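Calow: a word list of village baking talk

README for the July release

Calow is a collection of words and sayings that home bakers use when they talk about bread. It holds 248 entries, each with a plain meaning, a note on where we heard it, and at least one sentence showing the word in use. I started it with a notebook and a very patient aunt, and it has grown into something I'm hugely fond of!

What's in it

The main file is entries.csv. Every row is one word or saying. The columns are:

headword: the word as the speaker said it, in lower case
meaning: our short definition
example: a sentence from the recordings, tidied only for ums and ers
place: Trodero, Benavides or Flarance
speaker: a number from 1 to 14
sure: yes, no or partly

There is also a second file, variants.csv, which lists spellings. People spell these words any way they like when you ask them to write them down (one speaker gave us "nobbin", "knobbin" and "nobin" on the same sheet of paper), and we've kept the lot.
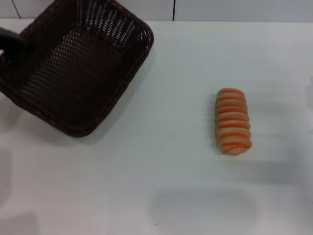
Where the words come from

Fourteen speakers took part, all of them bakers at home, and a few who had worked in shops when they were younger. We talked in kitchens, mostly, with the recorder on the windowsill. Talk about bread wanders off into talk about ovens, neighbours and the price of flour, so we cut the recordings down to the parts that matter and then listened to those parts again, slowly, with the list open.

Trodero gave us the most words by a long way. Benavides has the best ones, in my opinion. "Sulker", for a dough that won't rise until you've given up on it, comes from there, and so does "lid" for the top crust of a tin loaf. Flarance is thin and I'd love more from that side of the valley.

How we chose what to keep

A word went in if two speakers knew it, or if one speaker used it more than once without being asked. Words that are in any ordinary dictionary with the same meaning were left out. "Crumb" is out, but "crumbing", meaning to eat the middle of a loaf and leave the crust for somebody else, is very much in.
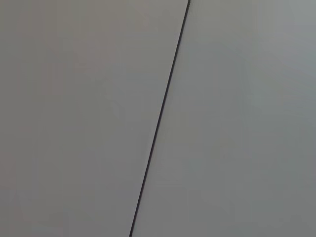
A thin dark line across grey.

Known gaps

68 entries are marked "partly" in the sure column. Usually that means we agree on the rough sense of the word but not the finer points. Does a "heel" have to be the end you cut first, or is it either end? We have recordings of people from the same street disagreeing about this at great length, and they are a joy to listen to.

The list is weak on sweet baking. It's also weak on words used by younger people, who told us they didn't have any and then used several in the next five minutes.

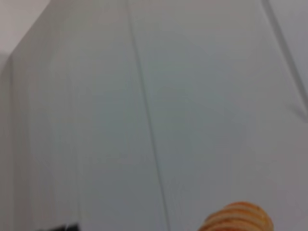 Dexter Greenberg wrote in to say that "sulker" was never only for dough in his family, that a starter could be one too, and that the example sentence ought to show both. He also thinks "heel" is either end and that the matter should be closed. The first point has gone into this release. The second is still open, I'm afraid!

Changes in this release

Four new headwords: "batch-warm", "dockle", "peg-end" and "flour shy"
The example for "sulker" now covers starters
Two entries merged under "nobbin", with the old spellings moved to variants.csv
Stray spaces removed from the place column, which had been breaking people's filters
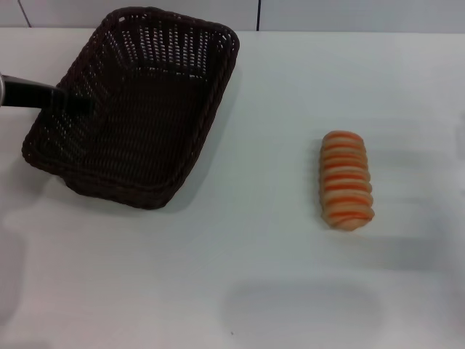 Using the list

Open it in any spreadsheet program, or read it straight through with a cup of tea, which is how I'd do it the first time. The files are UTF-8 and the commas inside sentences are quoted properly now. You may copy, print and share the list freely, and you can add to your own copy. Please keep the speaker numbers with the examples, and please don't try to work out who the speakers are. They were kind enough to talk to us on that understanding.

Sending us words

New words are always welcome, and so are arguments about old ones. Tell us the word, what it means to you, where you first heard it and a sentence you might really say. Anything that reaches us by 1st February will be looked at for the next release. Words from Flarance go straight to the top of the pile.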